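Boletim da Associação de Moradores Skotard
7 de outubro de 2025

Cozinha comum: o que muda na bancada da loiça

A cozinha do rés do chão voltou a abrir na semana passada, depois de cinco dias fechada para a troca do sifão e da torneira. Aproveitou-se a paragem para rever a arrumação junto ao lava-loiça, que era a queixa mais repetida na reunião de fevereiro. Estiveram presentes 18 moradores e quase todos falaram do mesmo: esponjas esquecidas no fundo da cuba, pratos empilhados ainda a pingar e água parada na madeira.

O escorredor antigo, de plástico, foi para a reciclagem. Tinha o tabuleiro rachado e já não se conseguia limpar nos cantos. A partir de agora usa-se um escorredor de arame preto, baixo, que fica diretamente sobre o tampo. Não tem tabuleiro por baixo, pelo que a água que cair deve ser limpa por quem lavou a loiça. O pano para isso está no gancho ao lado da janela e é trocado às terças-feiras.

As esponjas também passam para o escorredor. Depois de usadas, devem ser passadas por água, bem espremidas e postas ao alto, para que o ar chegue aos dois lados. Deitadas no lava-loiça demoram muito mais a secar e ganham cheiro ao fim de poucos dias.
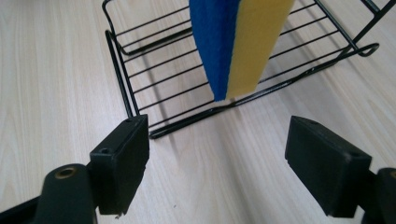 Regras de utilização

A loiça pode ficar a escorrer até à hora de fecho da cozinha, às 22h. O que lá estiver depois dessa hora é arrumado no armário baixo, na prateleira do meio, e pode ser levantado na manhã seguinte. Panelas grandes e tabuleiros de forno não vão para o escorredor: secam-se com o pano e guardam-se logo.

Pede-se que não se pendurem panos molhados no arame. O revestimento acaba por levantar nos pontos onde a água fica presa, e depois vem a ferrugem. Pelo mesmo motivo, o escorredor não deve ser esfregado com palha de aço. Água morna, detergente e uma escova macia chegam. A limpeza completa faz-se uma vez por semana e entra na escala que está afixada na porta, a seguir à do frigorífico.

O tampo foi lixado e levou óleo novo. Não se deve pousar nada quente diretamente na madeira, nem usar lixívia. As bases de cortiça estão na gaveta dos talheres.

Esponjas e detergente

As esponjas são compradas pela associação e trocadas de duas em duas semanas. As novas estão na caixa em cima do frigorífico. Quem abrir a última deve escrever na folha das compras. As velhas podem ainda servir para o chão da garagem das bicicletas e guardam-se no balde cinzento, na arrecadação.

A despesa com o escorredor, o óleo e as esponjas até ao fim do ano foi de 141 euros e saiu da verba da cozinha. As faturas podem ser consultadas na pasta do corredor.

Sugestões sobre a arrumação podem ser deixadas a Müzeyyen Dağdelen, no apartamento 11, ou na caixa de correio da associação. O próximo ponto a tratar é a gaveta das tampas, onde há várias sem recipiente. Quem reconhecer as suas pode levá-las.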